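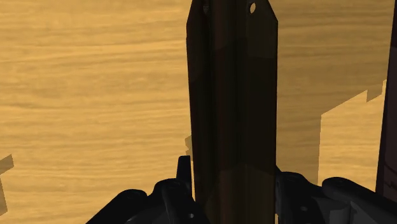 The summer I turned 22 I bought a boat from Gerrit Hendriks for 75 dollars, and if you'd met Gerrit you'd know I overpaid. He called her the Olix. She had been green once (he swore to it), and she sat in the weeds behind his shed with a family of mice in the bow.

"She floats," he said.

"When did she last float?"

He looked at the sky for a while. "June," he said, and took my money.

My friend Irfan helped me drag her down to Dekker Pond, complaining all the way, mostly about his shoes. We'd packed sandwiches, one oar and a coffee can for bailing, and we were so happy you'd think we were leaving for Portugal! I pushed off, Irfan climbed in after me, and for a good long minute she really did float.

Then my socks got cold.

"Is it supposed to come in through the seat?" Irfan asked, and I said I'd never owned a boat before, how would I know, and he started bailing with one hand while he ate with the other.

We went down in water up to our waists. Gerrit was standing on the bank by then, with his dog and a folding chair.

"I'll give you 2 dollars for her," he called out.

Irfan told me to hold out for five.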